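Home News Features Food Outdoors Subscribe

The Long Way to the Clinic

I spent a winter riding along with the people who drive Cudport's patients, and I came home with a trunk full of pickles

February 11, 2019

94 shares 20 comments

My first passenger didn't want to talk to me. She wanted the heat up, the radio down and the window open just a crack, in that order, and once I'd managed all three she shut her eyes and slept until we hit the county line. I was thrilled! I'd been up half the night worrying about what you say to a stranger at 5:40 in the morning on the way to her dialysis appointment, and the answer was nothing at all.

I should back up. I moved to Cudport two summers ago for the usual reasons (cheap rent, a porch, a breakup) and it took me a while to notice that the hospital was gone. The building is still there, up on the hill with its nice brick front, but it's apartments now. If you need chemo or dialysis or a specialist who looks only at the backs of eyes, you go to the city, and the bus that used to take you there quit running before I ever unpacked.

So people drive each other. They do it through a little charity called Janness Rides, named after Janness Street, where the office is, and run out of what used to be a shoe repair shop. It still smells like polish in there. I went in to write a short piece for the spring calendar and walked out with a background check form and a laminated card for my dashboard.

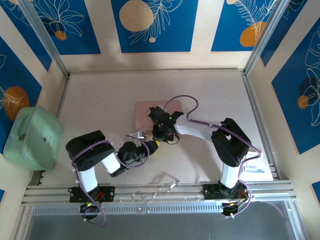

The man with the index cards

Zbigniew Głowacki started the whole thing with his own station wagon. He's a retired surveyor, tall, a bit stooped, and he schedules every ride on index cards. Yellow is dialysis, blue is cancer treatment, green is "everything else, including feet." There is a computer on the desk and he has a plant on it.

I asked him how it began and he told me about his wife's radiation appointments, five days a week for most of a spring. They had a car and he had the time, and it still just about wore them out. "In the waiting room I heard a man ask could he skip Thursday," he said. "Not for his health. His nephew couldn't get off work on Thursday." He drove the man home that afternoon and picked him up again the next morning, and the man had a neighbor, and the neighbor had a sister.

Last year Janness Rides made 829 trips. That's round trips, he'd like you to know, and he does not include the time he drove a lady to her appointment on the wrong day and they had pancakes instead.

The money side is less charming. Drivers get mileage if they ask for it, and plenty never do, but there's insurance and there's rent and there's a phone that somebody has to answer. The patients pay nothing. They do try, though. I have been handed folded bills, which I gave back, and jars of pickles, which I did not. My trunk rattled all through January.

What does pay the bills is the May supper. It's held in the fire hall and it is, as far as I can tell, the one night a year when everybody in Cudport is in the same room. Cabbage rolls, three kinds of potatoes, a cake auction that gets truly vicious by the end. Music comes from Sonanus, a brass group made up mainly of people who played in high school and then found each other again forty years later. They're loud and they're pretty good, and the tuba player is also a driver, so if you ride with him you get to sit next to the tuba.

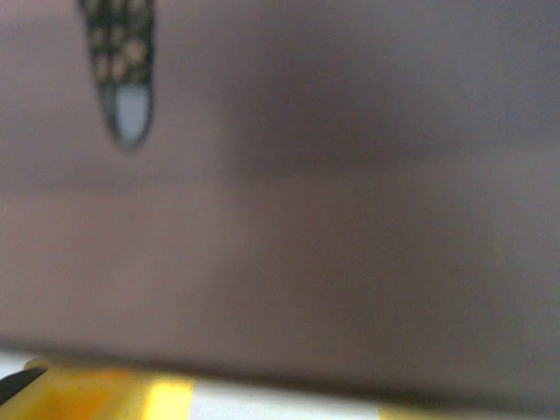

I went last year before I had any idea what it was for. I'd paid for my plate and was hunting for a chair when a woman with a walker pulled one out with her foot and told me to sit down before the potatoes ran out. She was a blue card, I know now. She'd been riding with the same driver for months and the two of them had worked their way through an entire audiobook about a shipwreck, a chapter each way. They were mad at each other that night over who'd listened ahead.

That's what I keep thinking about when I try to explain this to friends back in the city. They picture something solemn. And sure, some mornings it is. I've pulled over so that someone could be sick on the shoulder, and I've sat in a parking garage with a man who'd just had his results and wasn't ready for me to start the car. But most of it is weather and grandkids and whether the new diner is any good (it isn't, don't go). A lot of the time I'm just the person who knows where the elevator is.

Drivers come and go, and that's the hard part. Right now the yellow cards are fine and the blue cards are stretched thin, and every Thursday still seems to be a problem. Zbigniew would like a second vehicle with a lift, and he's been reading up on grants with a ruler under each line. He would also like people to stop telling him about apps.

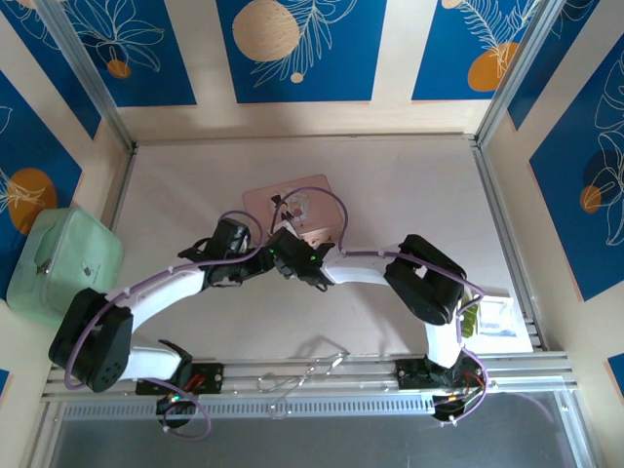
Two robotic arms with white links meet over a small pink pad.

If you want to help, you need a clean license, a car that starts in the cold and one free morning. They'll pair you with an experienced driver for your first 2 trips, and you'll get the laminated card. If driving isn't your thing, the phone needs answering and the supper needs cakes. Store-bought is allowed, but you will hear about it.

As for my first passenger, I've driven her most weeks since. She still likes the heat up and the window cracked. A few rides ago she opened one eye near the feed store and told me I take that curve too fast, so I slow down for it now.

Share this story Print Email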